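Clamus卓上双腕キット 導入評価 中間報告
助成元 Makhubela 御中
対象期間 前回報告の提出後から3月末まで

前回の報告では、箱から出して動かすまでの話しか書けませんでした。今回はだいぶ違います。食後のトレーの片づけという、地味で、こぼれて、べたつく作業を、Clamusの両腕に毎日やらせてきました。先に大きな結果を書いておくと、期間中に記録した試行は1681回になりました。申請時の計画を立てたころには、ここまで積めるとは思っていませんでした。機材が止まらなかったことと、記録用ソフトのAlleyが手になじんだことが大きいです。

まだできないこともたくさんあります。そちらも後半に遠慮なく書きますので、うまくいった話だけ読んで閉じないでいただけると助かります。

評価の対象と範囲

評価しているのはArnicoが卓上向けに出しているClamusの双腕構成です。腕は2本、共通のレールに左右から取り付ける形で、先端は平行グリッパ。操作と記録にはAlleyを使っています。Alleyは腕の姿勢とカメラの映像を同じ時間軸で残してくれるソフトで、後から試行を選り分けるときにとても重宝しています。

扱う作業は申請書のとおり、食後のトレーを空に戻すまでの一連です。残った食べ物を容器やまな板の側へ移す、コップを取り上げる、皿と椀とスプーンを水切りかごへ入れる。物の種類は8種に絞りました。種類を増やしたくなる気持ちはずっとあったのですが、増やすたびに比較ができなくなるので我慢しています(この我慢がいちばんつらい、と班の中ではよく話しています)。

皿や椀の置き方は毎回変えています。重ねる、離す、スプーンを皿の脇に寄せる、トレーの縁に近づける。人間なら気にもしない差ですが、グリッパにとっては別の問題になります。指がどちらから入れるか、隣の器に当たらずに開けるか、持ち上げたあと肘がかごに触れないか。同じ「片づけ」でも、置き方を少し変えるだけで必要な動きがまるで違ってくるのが面白いところで、記録を見返していて飽きません。

組み立てと日々の立ち上げ

最初の組み立ては丸一日かかりましたが、その後の毎朝の立ち上げは30分で済むようになりました。内訳は、レールの締まりの確認、ケーブルの取り回しの確認、両腕の原点合わせ、それからカメラの明るさの調整です。

原点合わせは、最初のうち左右で別々にやっていました。片方ずつきちんと合わせたつもりでも、両手を近づけると指先の高さが微妙にずれていて、受け渡しの動作で紙コップをつぶすことがよくありました。今は両方の指先を卓の真ん中で向かい合わせ、互いを見ながら合わせています。手順書にもそう書き直しました。これだけで受け渡しのやり直しが目に見えて減り、班の全員で喜んだものです。

ケーブルの話も少し。Clamusのケーブルは腕の外側をたるませて這わせるつくりで、見た目はすっきりしませんが、関節を大きく曲げても突っ張らないのがよいところです。たるませすぎると、器の縁や水切りかごの格子に触れます。ちょうどよい長さを見つけるまで何度も留め直しました。今の長さは手順書に残してありますので、別の場所で同じ構成を組む場合もここは引き継げます。

紙コップと両手の使い方

双腕にした甲斐があったと最初に感じたのは、コップの扱いでした。片腕だと、倒れたコップを指が届く向きに直すだけでかなりの遠回りになります。両腕なら、片方で持ったまま口の向きを変え、もう片方で受ける位置をつくれます。操作者の慣れも早く、両手を同時に動かすことに戸惑っていた人が、翌日には片手で器を押さえながらもう一方の手でスプーンを拾っていました。
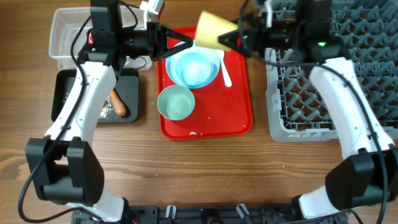 コップひとつに両腕を使うのは贅沢ではないか、片腕の構成を並べて置くほうが処理は速いのではないか、という意見が月例の打ち合わせで出ました。もっともな指摘です。こちらでも気になったので、片腕だけで同じ作業をする試行を別に取りました。

結果として、コップがまっすぐ立っている場合は片腕で十分でした。むしろ片腕のほうが余計な動きがなくて速い。差が出るのは、倒れている、傾いている、ほかの器に寄りかかっているといった場合で、このとき片腕の操作者はいったん置いて持ち直す動作を繰り返します。持ち直しのたびに、トレーの上の別のものに触れる危険が増えます。食後のトレーがきれいに並んでいることはめったにありませんから、この用途に限れば両腕の側に分がある、というのが今の見立てです。別の用途なら答えは変わると思います。

紙コップの変形については、グリッパの力の上限を下げたことでかなり抑えられました。Clamusは力の上限をソフト側から変えられます。試行ごとに設定を残せるので、どの値でつぶれ、どの値で滑ったかを後から追えるのもありがたい点です。

食べ残しの扱い

器よりも手こずっているのが食べ物です。形のあるものとないものとで、まるで難しさが違います。

細長い形のものは、平行グリッパがとても得意です。向きさえ合えば一度で挟めて、運ぶあいだも安定しています。丸いものや小さな塊は、指の間から逃げます。逃げた先が椀の底だと、今度は指が椀の内側に入りにくい。操作者たちは自然に、まず椀の縁を片手で支え、もう片方の指を斜めに差し入れるようになりました。誰かが教えたわけではなく、Alleyの記録を互いに見せ合ううちに広まったやり方です。こういう工夫が映像と姿勢の両方で残っているのは、あとで学習に使うときに大きな財産になるはずです。

米はまだ難物です。粒をひとつずつ挟むわけにもいかず、今は器やトレーごと傾ける方法と、スプーンで寄せる方法を比べています。傾けるほうが速く、散らかります。スプーンのほうが丁寧で、時間がかかります。どちらを標準にするかは決めていません。スプーンは道具として持つ位置がずれると先端の向きが読めなくなるので、持ち方をそろえる練習から入る必要がありました。

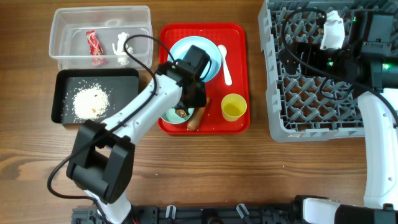 図2 評価卓のClamus双腕構成。右腕側に水切りかご。

卓の上の配置は、期間の途中で一度見直しました。最初は水切りかごをもっと奥に置いていたのですが、右腕が伸び切った姿勢になり、皿を立てるときの手首の自由がほとんど残りませんでした。かごを右側に寄せて手前へ引いたところ、同じ皿を同じ溝に入れる動きがずっと素直になりました。機材の性能だと思っていたものが、実は置き場所の問題だったわけで、前回報告で「皿立ては苦手」と書いた箇所はここで訂正します。苦手なのは伸び切った腕での皿立てでした。

左側には食べ物を受ける容器とトレーの類を集めています。左腕が食べ物、右腕が器、という分担が基本です。分担を固定しない試行も取っていて、こちらは操作者によって流れがかなり違います。几帳面に左から順に片づける人もいれば、両手で別々のものをどんどん持っていく人もいます。速いのは後者ですが、卓の中央で腕同士が近づく場面が増えるので、見ているほうは少しひやひやします。Clamusには接近したときに速度を落とす設定があり、今はこれを常に有効にしています。

Alleyの使い勝手

ソフトについて章をひとつ割くつもりはなかったのですが、日々の作業の気分を決めているのは案外ここなので書かせてください。

Alleyのよいところは、試行の開始と終了が足元の操作だけで済むことです。両手が操作桿でふさがっているので、これがないと毎回誰かを呼ぶことになります。終わった直後にその場で再生できるのも助かります。指先が皿の縁をかすったのか、きちんと当たっていたのか、再生すればすぐわかるので、次の試行でもう直っている。操作者の上達が速かった理由の半分はこの再生機能だと感じています。

印をつける機能もよく使っています。落とした、持ち直した、途中でやめた、といった印を試行の途中に打てるので、うまくいかなかった場面だけを集めて見ることができます。1681回の記録すべてに印が入っているわけではありません。印をつける習慣が班に定着する前の分は、後からさかのぼって付けている最中です。根気のいる仕事ですが、古い記録を見ると自分たちの下手さがよくわかって、なかなか楽しい時間でもあります。

不満もあります。画面に並ぶ映像の順番が起動のたびに入れ替わることがあり、左の手首の映像を右だと思い込んだまま操作を始めてしまった例が出ました。今は、最初に左の指だけを開閉して確かめる手順を入れて防いでいます。映像に名前を固定する機能の要望は開発元に出しました。もうひとつ、長い試行を書き出すときに待ち時間が長いこと。昼休みに回せば困らないのですが、続けて取りたいときには気がそがれます。

手首カメラで見えるもの

上からの映像だけで操作していた時期と、手首の映像を足してからとでは、操作者の動きがはっきり変わりました。重なった器を扱うときに、とくに差が出ます。上からだと、椀の下にある皿の縁がどこまで出ているかがわかりにくい。手首からだと、指がこれから入る隙間をそのまま見られます。皿と椀の間に隠れかけたスプーンも、手首の側から気づくことが多くなりました。
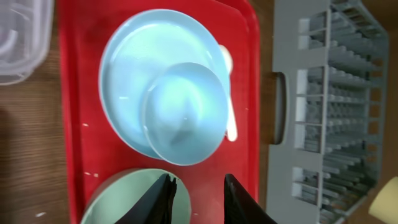

楢崎みちる
機材評価班 Clamus導入担当

ここからは、器の重なりをどう崩すかについて、担当として見てきたことを書きます。

大きい皿の上に小さい椀が載っている場合、素直に考えれば椀から取ればよいのですが、椀の縁を指で挟んで引き上げると、下の皿がわずかに動きます。皿が動くと、脇に差してあったスプーンも動く。スプーンが動いて皿の下に潜り込むと、次の手がぐっと難しくなります。そこで先にスプーンを抜くか、椀を取るときにもう片方の手で皿を押さえるか。どちらもよい方法で、どちらを選ぶかは器の寄り方次第です。

面白かったのは、慣れた操作者ほど、最初の一手の前に間を置くようになったことです。始めたころは全員がすぐに手を伸ばしていました。今は手首を少し傾けて、重なりを別の角度から見てから指を入れる人が増えました。合計の時間はかえって短くなっています。見るための動きも記録に残るので、そこを削らずに残すべきか、学習用には切るべきか、班の中で意見が割れています。私は残す側です。

グリッパの指については、先細りの形が薄い器の縁に合っていて、皿の持ち上げにはとても具合がよいです。逆に、なめらかで丸い側面を挟むときには接する面が狭く、挟む高さを間違えると回ってしまいます。交換用の指先を試作してみましたが、皿の縁に入りにくくなったので、今のところ標準の指に戻しました。両立する形がありそうな気はしていて、次の期間の楽しみにしています。

水切りかごへの収納

かごは細い立ち歯が何列も並ぶ、ごく普通の形のものです。人が使うときは適当に立てかければ済むところ、腕にやらせると、歯と歯の間に皿の縁をまっすぐ入れる精度が要ります。

ここは今期いちばん伸びたところです! 最初の週は、皿が歯の上に乗ってしまい、そのまま指を離して滑り落とすことがたびたびありました。変えたのは二点。ひとつは先ほど書いたかごの位置、もうひとつは、指を離す前にほんの少し下へ押して、入っているかを手応えで確かめる動きです。Clamusは関節にかかる負荷を操作側に返してくれるので、歯に当たっているときと溝に収まったときの違いが操作者の手に伝わります。カタログではあまり目立たない機能ですが、この用途ではいちばん効いたと言ってよいと思います。

椀はまだ課題です。歯に引っかけるように伏せたいのですが、伏せるには手首を大きく返す必要があり、途中でケーブルが張り気味になります。上向きのまま置く試行では安定するものの、片づけとしては半端です。伏せる動きを両腕の受け渡しで行う案を今月から試しています。片方で縁を持ち、もう片方で反対側の縁をつかみ直して返す。うまくいくと見ていて気持ちがよく、何度も再生してしまいました。ただし成功は操作者の腕前にかなり左右されていて、手順として書き下すところまでは来ていません。

保守と故障

大きな故障は出ていません。交換した部品は指先のゴムだけです。食べ物を扱うので、指まわりの清掃は毎日の終わりに必ず行っています。油分が残ると翌朝の最初の試行で滑るので、清掃を飛ばした日はすぐわかります。

細かい困りごとはあります。粒状のものが卓の木目やトレーの隅に残りやすく、次の試行の映像に入り込みます。毎回完全に拭き取るか、ある程度残っているのを自然な状態として受け入れるか迷いましたが、後者にしました。実際の食後の卓はきれいではありませんし、粒があると動けなくなるようでは困ります。器の置き方だけは毎回きちんと整え、汚れのほうは成り行きにまかせています。

手首カメラについては、腕を速く動かしたときに映像が流れるのが気になっています。止めて見れば問題ないのですが、動きながら細いものを探すには不利です。部屋の照明を足したところ少し改善しました。露光の設定を詰めればまだよくなるはずで、Arnicoにも設定の範囲を問い合わせました。

円筒のものをつかむ

コップのような円筒形は、立っているときの把持がほぼ安定しました。下のほうを両側から挟むのが基本です。上のほうを挟むと、持ち上げたときに底が振れ、隣の椀を引っかけます。下を挟むには指をトレーの面近くまで下げる必要があり、下げすぎると今度は指先がトレーを押します。このあたりの加減は、手首の映像と手応えの両方が頼りです。
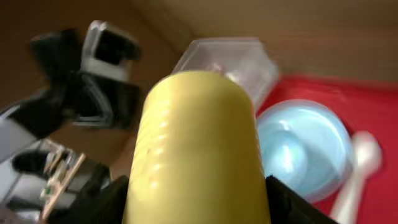
Arnicoからは、円筒を低い位置で挟む使い方は想定しているものの、挟んだまま速く横へ振る動きは指の付け根に負担がかかるので、持ち上げてから移動するよう勧めるとの返答がありました。露光についても、現行のカメラで手動に切り替えられること、ただし次の更新までは再起動のたびに自動へ戻ることを知らせてくれました。

これを受けて、横振りの動作を操作の手引きで控えるように改めました。付け根の緩みは今のところ出ていませんが、週に一度の点検項目に加えています。露光の手動設定は立ち上げの手順に入れました。朝の30分の中に収まっています。

費用と時間の使い方

機材費は計画内です。予備の指先ゴムと照明を追加で購入し、消耗品の枠から出しました。逆に、交換用の腕のために確保していた分はまだ手つかずです。使わずに済めば、次の期間に操作者の人件費へ振り替えさせていただきたく、別紙の変更願でご相談します。

人の時間は、記録そのものより記録の整理に多くかかっています。計画の段階で見込みが甘かったところです。印の付け直しが片づけば軽くなると見ていますが、次の期間も整理専任の枠は残したいと考えています。

評価のまとまり具合

Clamusをこの用途に勧めるかと聞かれたら、今の時点で私たちは勧めます。理由として挙げたいのは、手応えが操作者に返ること、そして毎日使っても調子が変わらないことです。気をつけてほしいのは卓の大きさです。かごとトレーと容器を全部並べると余裕はなく、配置を先に決めずに買うと、腕の届く範囲に物が収まりません。導入を考えている施設には、まず実物大の紙を切って並べてみることを勧めています。

向かないと感じた作業もあります。粒や汁気の多いものを主に扱う場合、平行グリッパのままでは苦しいです。道具を持たせれば届く範囲ですが、道具の持ち替えまで含めると操作の負担が大きくなります。

次の期間の予定

8種の物はそのまま据え置き、椀を伏せる動作の手順化を優先します。受け渡しで返す方法の試行を増やし、操作者ごとの差が小さくなるかを見ます。

並行して、たまった記録を使った自動動作の試験に入ります。はじめは皿をかごに立てる部分だけ。ここは手応えの記録がそろっていて、見込みがいちばん高いところです。人がいつでも止められる状態で、ゆっくりした速度から始めます。

米の扱いは、スプーンで寄せる方法を主に、傾ける方法を補助として続けます。Alleyの更新で映像の名前が固定できるようになれば、新しい操作者を迎えるときの説明がだいぶ楽になるので、こちらも心待ちにしています。

Makhubelaの皆さまのご都合が合えば、ぜひ評価卓で実際に操作桿を握ってみてください。皿が溝に入るときの感触は、文章ではどうしても伝えきれません。日程はそちらに合わせます。午前中は立ち上げがありますので、午後にお越しいただけると長く触っていただけます。

添付 操作の手引き改訂版、点検表、変更願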